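Chapter 6
Handling and Folding Knitted Garments

Before a garment is folded, the work surface should be inspected. The Codatwood method favours a textured fabric covering, which limits slippage.
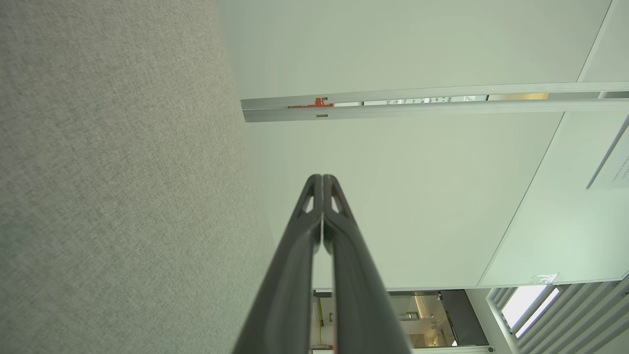
Figure 6.1 Grey textured fabric beside pale panels and a metal rail.

Knitwear of 200 grams or less is easily pulled out of shape. Students should locate the hem and cuffs first, then lift the cloth from a single point and observe where creases form. 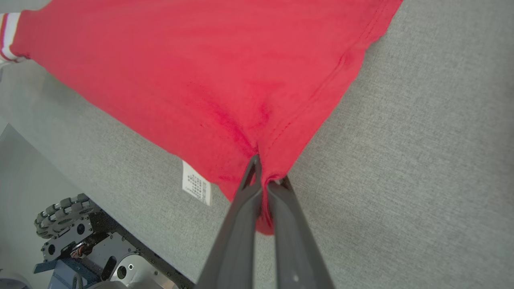 Figure 6.2 Creases spreading from a pinched fold in a red garment; striped cuff at upper left.

Fibre behaviour is treated on page 318.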